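Packing and Sorting Associate, Small Parts – Rivport

Posted: 9/1/21
Reference: 1030
Employer: Broner
Positions open: 3
Type: Part time, fixed term through February

Broner handles returns and repacking of small consumer goods for other companies. The Rivport room receives mixed cartons, sorts the contents by item and sends them out again in clean packaging. The current work is a run of small plastic cases and bagged parts for the Jistar account.

Duties

Open incoming cardboard cartons and check the contents against the packing slip.
Separate loose cases from bagged parts. Bags stay sealed unless the slip says otherwise.
Read any printing on the top of each case and sort by name. Print may be faint. Cases with no readable print go in the gray tray.
Note scuffs, cracks and yellowing on the item sheet, using the codes on the wall chart.
Repack by size, flat face up, and close the carton.
Flatten torn or badly creased cartons for recycling. Sound cartons are used again.

The usual rate after training is some 100 items per hour. Speed is not checked during the first 12 shifts. 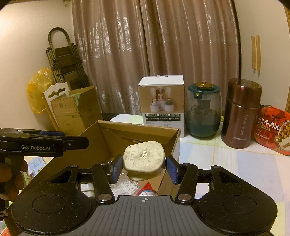 Bagged parts are packed first, at the bottom of the carton, and cases go on top. Mixed cartons are weighed before they leave the table – the scale is read to the nearest gram.

Requirements

Good near vision, with or without glasses
Able to stand for most of a shift
Able to read and fill in forms in English
Past packing work is useful but not required

Hours and pay

Morning or afternoon shifts, four hours each. Pay is by the hour, every two weeks. Training time is paid at the full rate.

To apply

Fill in the short form at the Salehi Building front desk, Rivport, and quote the reference number. State which shift you prefer. Applicants will be asked to complete a short sorting test on site.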